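An afternoon at the Favard open day

09/01/2024

I finally got to the Favard open day, and I came home with sore feet and a head full of kitchens that don't exist. Most of what they showed was in simulation, and my favorite was the cutting board demo.

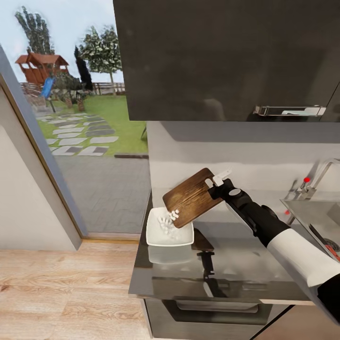 Tipping the board

The job sounds like nothing. Pick up a cutting board, hold it over a bowl, tilt it, let the chopped pieces slide in. I do it every night without thinking! But watching the arm hold that board at an angle over a shallow square bowl, with the little white cubes going over the edge, I was completely hooked. Tilt too fast and they scatter, too little and they just sit there.

Mbali Mofokeng ran the demo and let us shout out requests – steeper, slower, more to the left. She told us they'd put the arm through 3120 tips in simulation before the doors opened. There were 12 of us crammed around one monitor and I don't think anyone wanted to give up their spot (I certainly didn't).

I also loved how much care went into the house itself. There's a backyard outside the glass door with a playhouse and a blue slide, and the bowl has a faint reflection in the countertop. I asked Mbali if the arm cared about the slide. She laughed and said no, but she did.

The rest of the day

Vichien Kongkaew gave a short talk on grip strength that ran 17 minutes over, and I'd have stayed for more. I missed the Clonilden team because I went back to the cutting board a second time. They're doing another one in November, and I've already signed up with my sister.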